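Tovari Street Lending Pantry: where we are at the end of September

Hi all at the Lahtinen Fund,

You asked for a short report and I'm afraid this is going to be a medium one, because a lot has happened since the spring and I'd like you to have the whole of it, including the parts that went sideways. I've put the money near the end. If that's all you have time for, skip down, I won't be hurt!

For whoever is new on your side: the grant pays for a neighborhood pantry on Tovari Street where people can borrow kitchen equipment as well as pick up food. The food half opened first. The lending half (stockpots, pressure canners, a dehydrator, cake pans in every shape you can think of) was the piece we told you would open over the summer. It opened, later than I'd promised, and it's busy.

The delay was the floor. When we pulled up the old vinyl in the back half of the storefront there was a soft patch by the rear door, and our landlord wanted his own contractor to look at it before we put loaded shelving on top. Fair enough. The contractor came, went away, came back with a different opinion, and in the end replaced four joists and a sheet of subfloor. The landlord paid for the joists and we paid for the new flooring, which had been in the budget anyway. We lost five weeks. I used them to get the catalog done, and I'm glad I did, because I had badly underestimated how long it takes to decide what to call things. Is a Dutch oven a pot? People search for it under both, so it's listed under both.

As of this report we have 146 items in the lending catalog. Most were donated. The canners and the two big food processors we bought new, since I didn't want to lend out a secondhand canner with a gasket of unknown age. Every canner goes out with a printed card on it about checking the vent and the gauge, and whoever borrows one for the first time spends ten minutes with me or with Bonifacio Soler before it leaves the building. Bonifacio ran a school kitchen for most of his working life and he is much better at this than I am. He lets people fumble with the lid until they get it. I always want to reach in and do it for them.

We also moved produce out of the cold room and up front. It used to sit behind the counter and you had to ask for it, and a surprising number of people didn't like asking. Now it's in open bins by the window with a sign that says what came in and what to do with it. The sign has been my favorite small job of the whole summer. When we get something that needs a little handling, like avocados that are still hard, the sign tells you how long to wait and how to hurry them along with a banana and a paper bag.

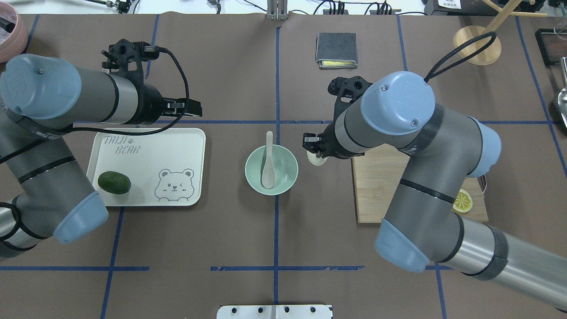 Less fruit goes in the compost now, too. I weighed the compost bucket for a month before the move and a month after, and it dropped by a bit more than a third. I wouldn't hang a policy on two months and one bathroom scale, but it matches what I see at closing time. The greens are still a problem. They look tired by early afternoon in that window, and I've asked the landlord about an awning. He's thinking about it.

Membership is at 485 households. In the application I said we'd be happy with 400 by the end of the year, so I'm very pleased, and also a little nervous, because the storefront hasn't gotten any bigger. Our worst crush is from four to six in the afternoon. People come straight from work or from picking up their kids, and the line for the food counter gets tangled up with the line for equipment returns. We tried a numbered ticket system for two weeks and everybody hated it, me included. What has worked better is moving returns to a shelf just inside the door. You put the thing down, sign the sheet and go. Somebody checks it over later.

Which brings me to things coming back dirty, or not coming back. I know a couple of you were worried about this when we applied. So far we've lost one springform pan and the blade from a mandoline (the mandoline itself came home safe). Late returns are common and mostly harmless. The dehydrator is the exception, as there's only one and there were 19 names on the list for it at the end of August. Tomato season, basically. I'd love a second one before next summer and I've put it in the request below.

The cooking evenings have been more up and down. The first was packed, and the second had three people and a baby. I had scheduled it against the middle school open house without checking, so that one's on me. Since then we've settled on shorter sessions with a single dish each time, and people seem happier with that than with the big ambitious menus I'd drawn up in the winter. Bean soup did well. So did flatbread. The jam evening ran an hour over, because jam does what it wants, and we all went home late and sticky.

I want to say a word about Skirum, our delivery partner. They pick up from the two wholesale markets and bring everything over in the morning, and for most of the summer they were wonderful. In August their van was off the road and we had nine days with no wholesale produce at all. We filled the gap with supermarket donations and a small emergency purchase, which you'll see in the spending. We've since agreed on a backup with Draltari, the bakery supply people around the corner, who have a van sitting idle after ten in the morning. There's no charge, but we cover gas when we use it. I should have set that up from the start. 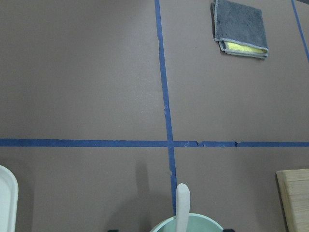 Are you still on track to spend the full grant by the end of the year?

We will be, with one change. The equipment line is nearly used up, flooring came in a little under, and staffing is right where it should be. The line that's behind is printing and outreach, mostly because word of mouth has done the job and we haven't needed the flyers. I'd like to move what's left of it into equipment, for the second dehydrator and a sturdier set of returns shelves. If you need that on your own form, send it over and I'll fill it out the same day.

The emergency produce purchase in August came out of our own reserve, and I'm not asking you to cover it. It's in the attached sheet so that the food numbers make sense.

A few things I'm planning for the next stretch. We'll open an hour later in the morning and stay open an hour later in the evening, starting in November, to see if that thins out the four o'clock crowd. Roasting pans and the big platters will need to be reserved ahead for the holidays, with a limit of one of each per household, and I'm expecting some grumbling. I'd also like to get the catalog into Spanish. Bonifacio has offered to translate it, and we've already had one long and enjoyable argument over what to call a casserole dish.

I still owe you the member survey. The paper copies are in and I'm typing them up in the evenings. A lot of people skipped the multiple choice part and wrote in the margins, so it's slow going, but the margins are the good bit. One woman drew us a map of where she thinks the shelves should go, and I think she may be right about the spices.

Come by whenever you like. Mornings are calmer if you want to talk, and afternoons are better if you want to see the place in full swing. The new rear door sticks, so use the front.

Thank you, as ever, and I'll send the survey as soon as it's typed.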